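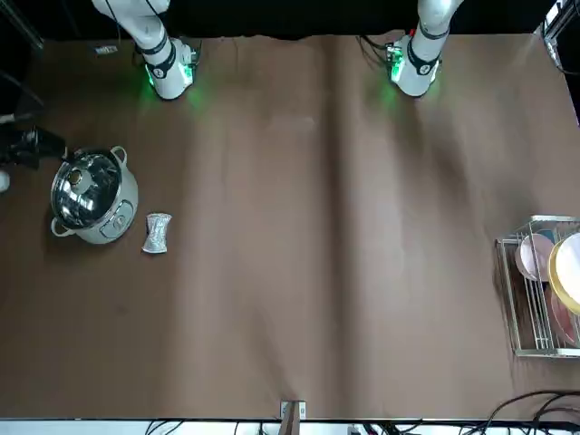
Why a whole chapter on lids, one reader of the first edition asked, when everyone over the age of four can put one on a pot? The same reader went on to say that the chapter on knives could have been longer. We have made the chapter on knives longer. The chapter on lids stays.

# Chapter 5: The Covered Pot

Most kitchen teaching treats the lid as packaging. It comes with the pot, it goes in the cupboard on top of the pot, and at some point it goes missing and is replaced by a dinner plate. Yet a lid changes how fast a pot heats, how much liquid is left at the end, and how often the cook wanders over to interfere.

In this chapter you will cook the same plain soup four times. By the fourth you will be tired of it. The class at the Zosville evening school was tired of it by the second, and their notes are still the best we have received, mostly because they stopped writing about flavor and started measuring water.

## 5.1 What a lid keeps in

Water in an open pot leaves as vapor, taking heat with it. Cover the pot and much of that vapor meets the underside of the lid, cools a little, turns back to liquid, and drips down again. The pot reaches a boil sooner and needs less heat to stay there. It also boils over sooner, usually at the moment you have gone to find a cloth.

Start each trial with 300 milliliters of water. Measure it in a jug. A mug is not a unit, however fond of it you may be.

| Trial | Lid | Heat after boiling |
|---|---|---|
| A | Off | Medium |
| B | On | Medium |
| C | On | Low |
| D | Tilted | Low |

Simmer each trial for 19 minutes, let the pot cool, and pour what remains back into the jug. Enter the results in the blank table on page 152. Students who skip the cooling step may enter the time of their burn in the margin.

## 5.2 Metal or glass

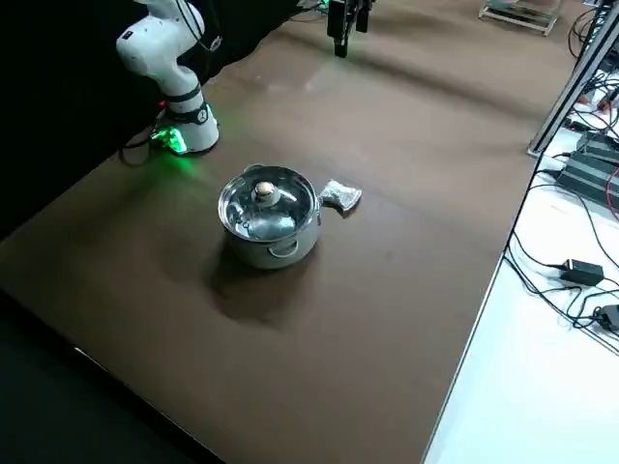
A glass lid lets you check on dinner without lifting it, at least until the steam arrives and turns the view to fog. A steel lid, like the one on the white pot that opens the chapter, offers no view at all and a fair reflection of the kitchen lights. Cooks hold strong opinions on the matter. In the Birex trials used for our lesson plans, the cooks with glass lids lifted them just as often as the cooks with steel ones. They said they were checking.

Look instead at the parts you touch. A wooden knob and a metal knob behave very differently after a long simmer, and a metal loop handle on the side of a pot can be as hot as the pot itself. If you do not know what a knob is made of, use a cloth until you do.

## 5.3 Packets beside the pot

Foil packets have a habit of settling next to the cooker and staying there for the rest of the meal. Read the directions before you tear the top off, as the tear will go straight through the line that says how much water to add. Keep the packet away from the burner and the hot side of the pot. Once it is empty, throw it out.

**Before you begin**

- Find the lid that belongs to your pot. The Gosent kits have theirs marked underneath.
- Check that it sits flat.
- Decide where you will put it down when it is hot and dripping.
- Read section 5.4 on tilting before you start Trial D.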